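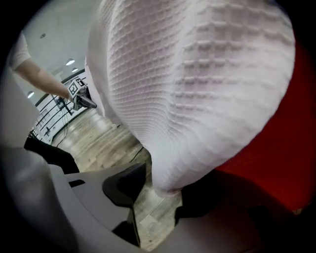
Why do church bells have names?

September
Words by the Tetstead Young Historians page

I grew up close enough to Tetstead church to hear the bells from my bed, and I was quite old before I found out that the biggest one has a name. She's called Mary. Lots of old church bells have names, and I think it's one of the nicest things about them!

Our Mary was made in 1475. To make a bell you melt copper and tin together, which gives you a metal called bronze, and you pour it into a mould shaped like the bell you want. Then you leave it to cool very, very slowly. If it cools too fast it might crack, and a cracked bell goes clunk when it should go bong.

Bells were often given a blessing before they were hung up. It was a bit like a christening, with prayers and water, and the bell got its name then – usually the name of a saint. Sometimes the name was put on the side in raised letters, often in Latin. Mary's letters are so worn that I had to feel for them with my fingers.

What were the bells for?

Most people in those days had no clock at home. The bells told them when to come to church, when somebody had died and when there was something to celebrate. In some places, like Alholm, a bell was also rung in the evening to tell everyone to cover their fires and go to bed. That was called the curfew (it comes from old French words for "cover fire").

How heavy is a bell?

Mary weighs 700 kilograms, so you couldn't swing her by pushing. She hangs from a big wheel with a rope round it, and the ringer pulls the rope from the room underneath. You go up 34 stone steps to get there, and they're steep – hold on to the rail.

If there's an old church near you, ask whether its bells have names. Dirkport has two, Peter and Gabriel, and Gabriel is the one you hear first.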